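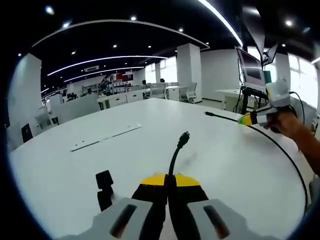 Brander asked this morning whether the second batch of glue was really worth keeping, given how stringy it went on the first. Fair question, and I have been chewing on it all day, so bear with me while I write it out.

April, late afternoon. Hide glue again, for the Pevlow chair. I soaked the granules overnight in cold water, then held the pot at low heat for 2 hours with the lid on. Batch one was the Zadberg stuff, bought so long ago that the label has gone brown, and it strung out like melted cheese. Batch two came from the newer sack and brushed on much more kindly - I got all 8 joints of the back closed before it gelled, and I was pretty pleased with myself!

Left the clamps on for 18 hours. One stretcher still has a hairline gap at the shoulder, on the side where I rushed the paring (my own fault, I knew it was proud when I put the chisel down). I'll steam it open tomorrow and try again with a thinner mix.

So yes, keep batch two, in the fridge, top shelf. Toss the rest of batch one. Still need to look up what strength Hämmerli used on the old seat rails.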